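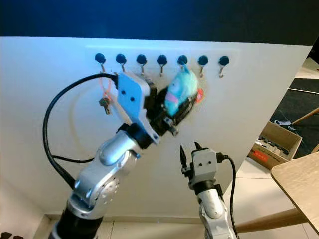
Unit 4 handout: Notes from the visit to the Bruddale open day

These notes cover the December visit and what you need for the write-up. If you missed the bus, get the measurements from someone who went. Gemma Ferraro has the signed attendance list.

Who we met

Liliana Testa runs the manipulation group at Bruddale and gave the opening talk. Marcus Villanueva drove the two-arm robot for most of the morning. Griet Kuipers answered questions about the software, which the group calls Ultau.

The hanging task

The robot stands facing an upright white panel with a row of hooks across the upper part. Each hook has a round black knob on it. The job is to take a small object with a loop or tag and put it on a hook. Keys on a string and a little turquoise plush toy are typical objects. It sounds simple, and several of you said so on the bus. Here is why the group uses it.

A hook is a small target, and a loop of string is worse. The loop changes shape whenever the gripper moves, so the robot can't rely on a stored model of it. It has to look at the loop as it is now. Keys also swing. A person waits for the swing to settle without thinking about it, but the controller has to be given that behavior or learn it.

Soft objects bring a second problem. When the fingers close on a plush toy, the toy squashes, and the part you want to hang it by may turn away or disappear behind the fingers. Grip too lightly and it slips. Villanueva's advice was to choose the grasp by thinking about the end of the task: where does the loop need to be when the hand gets to the hook?

The third problem is the board itself. The gripper has to work very close to a flat surface. Contact is allowed, but the arm must give a little when it touches. Look up "compliance" in chapter 2 before you write this part.

Two arms

With one arm, the object is hung in a single motion and the loop has to be open already. With two, one hand can hold the object while the other pulls the loop open. The cost is planning: both arms share a small space in front of the panel, and the cables on the grippers limit how far each wrist can turn before something snags. Kuipers said cable routing takes up more of her week than she would like.

Training runs

Testa told us the group plans for 100 recorded runs per object before they train anything, and would like 1000. Runs that fail are kept and labeled. We will come back to this when we do imitation learning.

Terms to know

End effector: whatever is mounted at the end of the arm. A gripper is one kind.
Deformable object: one that changes shape when handled.
Occlusion: when one thing blocks the view of another.

For the write-up

Two pages, typed. Pick one of the three problems and explain how you would test a fix for it. Say what you would measure and what would count as a failure. Hand it in to Gemma or leave it in the tray outside the lab by 4 in the afternoon on the due date.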